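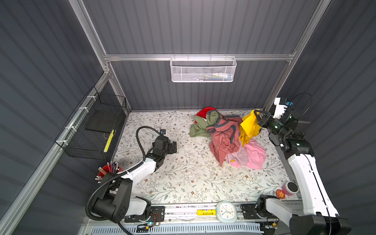 Open afternoon at the Pasitz workshop, November

The Pasitz workshop opened its doors for one afternoon in November, from 2 until early evening. Visitors came through in small groups and spent most of their time at the two-arm cells, where the demonstrations were running. The clothes demonstration was the first stop on the route and the one people stayed at longest. Tâm Lã ran it and took questions between attempts.

This page has one photo from the clothes cell, at the top, with notes by the people who were on the stand. Pictures from the talks in the Skirken room will go on a separate page.

The task

The job given to the arms was to take garments from a heap, one at a time. Clothes are difficult for a machine because they have no fixed shape. A box looks like a box from every side, but a shirt dropped twice will land two different ways. The arms have to find an edge or a fold that can be gripped, close on it, and lift without dragging the rest of the heap along.

In the photo the right arm has hold of the mustard-yellow garment, with the red, olive-green, dusty rose and light pink ones in the heap beside and under it. The left gripper is open over the mat.

The grippers

Each arm ends in a two-finger gripper. Several visitors asked why there was no hand with five fingers. Tâm's answer was that two fingers are enough for a pinch, and a pinch is most of what picking up cloth requires. Fewer moving parts also means less to repair — the workshop does its own repairs.

There is a small camera on a white bracket just above the right gripper. A wrist camera gets a close view of the fabric at the point where the fingers will meet, which is hard to get from farther away when an arm is leaning over the work.

The cell

The walls are dark gray ribbed panels on an aluminum frame, and both arms are mounted on a long rail along the front edge. The mat has a vine pattern in gray-green with small brown flowers. One visitor asked if a plain mat would make things easier. It probably would, Tâm said, but people have patterned bedspreads and patterned rugs, and the system has to cope with them.

Two wire and mesh baskets hang in the cell, a white one at the back and a black one on the left. The cup of pencils at the lower left was popular with the younger visitors, who wanted to see the arms draw. Drawing was not on the program this year.

Questions from the day

How long does it take to set up a cell? Đào, who built the frames, put it at 8 working days, most of it cabling.

Can it fold as well? Folding is the next project and goes by the name Zoltby. It was not shown.

How many people came? The sign-in sheet at the front door had 700 names on it by closing, our largest turnout in 7 years of open afternoons.

Visiting

School and college groups can ask for a tour at the Pasitz front desk. Tours start at 2 and include the clothes cell when it is running. Bags and coats are left at the door. Photography is allowed from behind the yellow line.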